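Feb 14, 2021

I finished the taxes last night, which means I finally added up what we spent on heating oil. The total for the winter so far is $1,252, and it's only the middle of February. Last year we were well under that by now.

Part of it is the price and part of it is the house. I've started keeping the thermostat at 54 overnight and wearing a hat to bed. It's fine once you get used to it. The morning is the hard part -- I put the kettle on before I do anything else.

I called two companies for quotes on insulating the attic. Jondell wants $2,000 and can't start until May. Workneh never called back. I'll probably go with Jondell, even though May is no help for this winter.
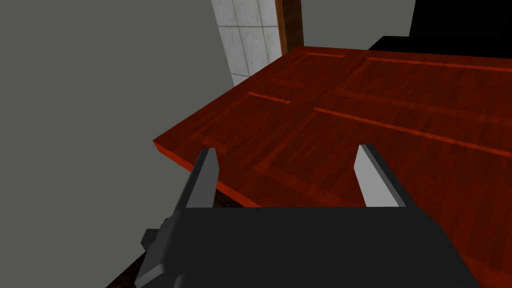
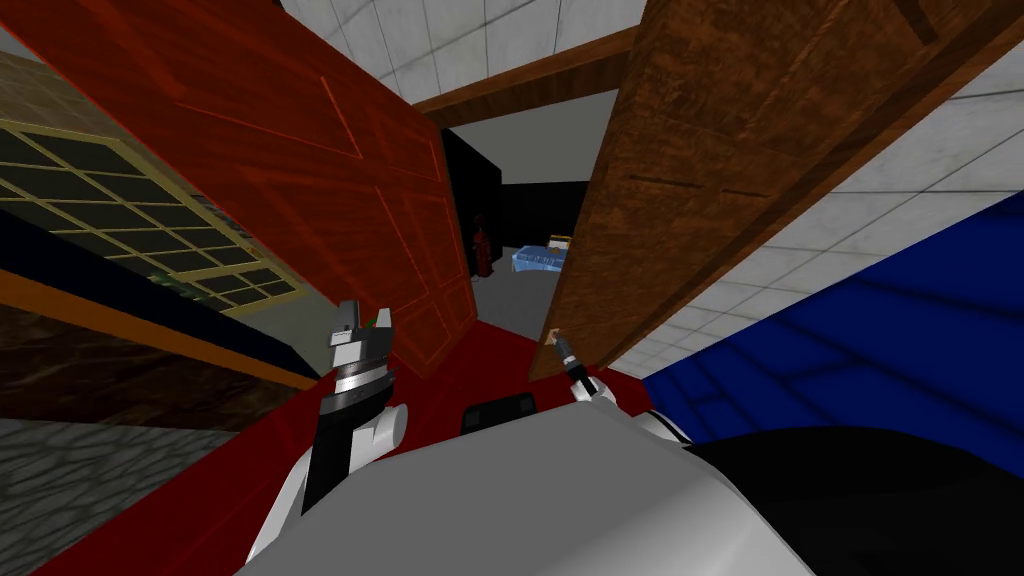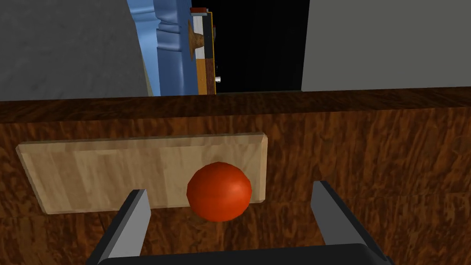
*Reddish-brown tabletop, two doors partly open, and a red-orange ball on dark wood grain.*

In the meantime I've been sealing gaps myself. I did the back windows with plastic film and put rope caulk around the front ones. The film makes the kitchen a little dim, but the draft over the sink is gone. I still have to do the basement hatch.

If anyone in Drotwood has used a different oil company this year, leave a comment with the price per gallon. I'm on automatic delivery and can switch after the next fill.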